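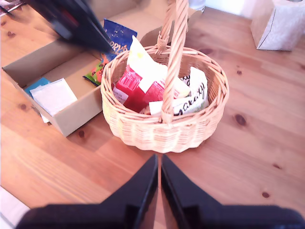 Step 4: Snack sorting with two arms

Kindard robotics club, build notes. Last edited 13 January 2019.

By this point your team should have both arms mounted, homed and answering to the Plirier controller. If either arm still drifts at rest, go back to Step 3. The sorting task will not cover for a bad calibration.

Setting up the table

Put the wicker basket near the middle of the work area, with an open shallow cardboard box to its left. Leave the box close to the basket, so that a packet can be moved between the two with a short swing of the wrist. Load both with ordinary wrapped snacks. Mix the sizes and wrappers – a Galaxy bar in the basket and a dark blue snack bag standing at the back of the box are typical of what we use. Flat paper items can stay in the box. They are hard to grip and make a good late test.

Turn the basket so that its handle does not block the packet you want first. The handle is tall, and a gripper coming straight down will hit it before it reaches anything.

Setting the grip

1. Open the settings page and select the arm you are tuning. Tune one arm at a time.

2. Set closing force to 70. The scale runs from 0 to 181 on our firmware and has no unit.

3. Close the fingers on a spare packet held by hand. The wrapper should dent slightly and stay put when you tug it.

4. If the packet slips, raise the force in steps of 4. If the contents crunch, lower it by the same amount.

5. Write the value in the team log, with the type of packet next to it. Bars and bags need separate entries.

Recording a pick

Start with the fingers low and in front of the basket, tips pointing at its base. Raise them above the rim before moving forward. Come in from the side of the handle where the packet lies, grip near a corner of the wrapper, and lift straight up until the packet clears the rim. Only then move sideways.

Keep the second arm out of the shared area until the first has let go. The Hundevus collision check covers the upper joints only, so the fingers are your responsibility.

Repeat the pick seven times without changing any settings. Move the packet a little between runs. A run where the basket shifts on the table is marked as failed, even if the packet ends up where it should.

Common faults

Packet drops halfway: grip is too close to the edge of the wrapper seam.

Basket tips: the packet is caught on the rim. Add height to the lift.

Arm stops with no error: check the Guerreiro cable at the base – it works loose, and we have been asking for a replacement since June.

Next: Step 5, Handing a packet from one arm to the other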